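Stakstead Notes > Food > Everyday > The lettuce sandwich

The lettuce sandwich

I have had 291 posts on this blog and not one of them has been about a plain lettuce sandwich, although I eat one most weeks. Jussara Frota wrote to me in February and asked what I have for lunch when I'm not trying out a recipe. This is what I have. It takes very little time and there is hardly anything to wash up.

I should say that it is white bread, lettuce and something spread on the bread. If you want a proper filling, the post on egg sandwiches is probably more use to you.

The bread

I buy a white sliced loaf. For years I bought the thin sort and it never worked very well, because lettuce is springy and a thin slice bends over it. Medium is fine. Thick is better if you are going to toast it. I get mine from Bastos on the corner, which sells its own loaf and will put it through the slicer if you ask before two in the afternoon. After that the slicer has been cleaned down for the day and you have to cut it yourself.

I toast the bread lightly or not at all, depending on how old it is. On the first day I leave it alone. By the third day it goes in the toaster on a low setting, just until the face has changed colour a little, and then it stands up against something for a minute so the steam can get out. If you put hot toast flat on a cold plate the underside goes damp, and lettuce will not improve it.

I leave the crusts on. My mother cut them off and gave them to the birds.

The lettuce

A soft, frilly lettuce is what I use. Iceberg gives you more crunch but it comes away in slabs and they slide about. The frilly kind folds and grips a bit. I grow some in a trough by the back door in summer, a variety Osvaldo Guerra gave me seed for, and the rest of the year I buy a head and keep it in the bottom of the fridge wrapped in a tea towel. It lasts five or six days that way. In the bag it came in, I've had it go brown at the edges after three.

Wash it, shake it, and then dry it properly. I lay the leaves on a clean cloth, roll the cloth up and press. Water is what ruins this sandwich and most of it comes in on the lettuce.

Use more than you think looks sensible. It flattens a good deal once the second slice is on, and a single leaf between two slices of bread is a poor lunch. I let the leaves stick out at the side and don't trim them.

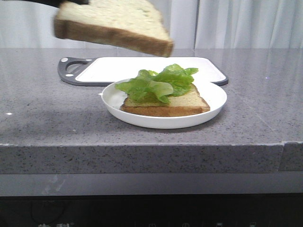

The spread

Butter, right up to the crust, on both slices. It keeps the bread from getting wet, and it also helps the leaves to stay put. Take it out of the fridge well beforehand or it will tear the bread. I buy salted in 500 g tubs and keep a small amount in a dish on the side.

Some days I use salad cream on one slice in place of the butter. Jitutora, the little shop behind the station, does a mustard one in a squat jar that is very good with lettuce. It is also rather sharp, so go easy. I tried the Plumis herb spread last year and finished the tub, but I haven't bought it again.

Salt goes on the lettuce and not on the butter. A pinch is enough. Pepper if you like it.

The board and the plate

I have had the same chopping board for some time now, white with a dark grey edge and a hole in the handle end. It used to hang on a hook, but the hook came out of the wall and I have not put it back, so the board lives flat on the worktop and gets pushed towards the wall when I need the space. The butter and lettuce get done on the board. The building gets done on the plate. I used to put the whole thing together on the board and then carry it across, and I lost a fair bit of lettuce on the way.

The plate is one of the plain white ones. I like a rim on a plate for this, even a low one, as it stops the crumbs going over the side -- or stops most of them.

The speckled worktop hides crumbs very well. Wipe it even when it looks clean. I run the flat of my hand over it first and that tells me where they are.

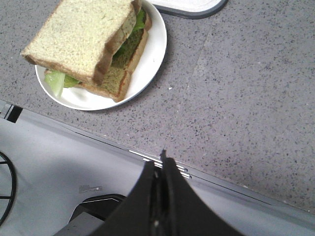
Putting the top on

Lower the second slice straight down over the leaves. If you come at it from one side you push the lettuce out of the other, and then the two slices don't line up and you have to start shuffling them. I don't mind a bit of overhang if it is only for me. Cut sandwiches look better when the edges match, but I don't generally cut mine.

Once it is on, press with a flat hand for a few seconds. Not hard enough to mark the bread. You should feel the leaves give a little. Then leave it alone while you fill the kettle, and the butter will have time to take hold.

If you do want to cut it, use the bread knife and saw gently with no weight behind it. A straight blade squashes one side.

Leftover leaves go in a bowl for the evening, or I eat them standing up. Torn bits can go back in the tea towel with the rest, though they are the first to turn.
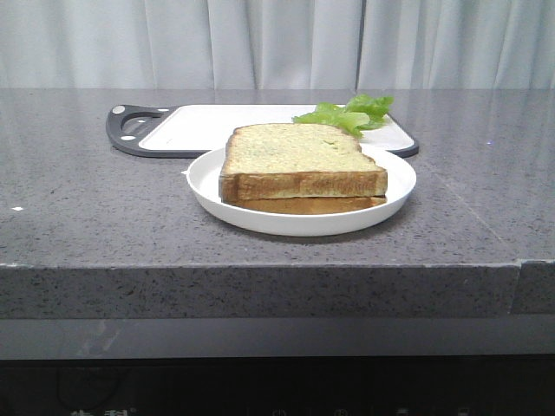
Toasted, on the usual plate, with a piece of lettuce still on the board.

I have it with a cup of tea and sometimes a few crisps on the side of the plate. It doesn't travel. I took one on the train to my sister's, wrapped in greaseproof paper, and by the time I opened it the lettuce had gone limp and the bread had taken on the taste of the bag. For the train I would make cheese.

Jussara, I hope that answers it. She also asked about soup, and I have a leek one that I'll write up when I have made it again and measured things. At the moment the recipe is on the back of an envelope and the amount of stock has been crossed out twice.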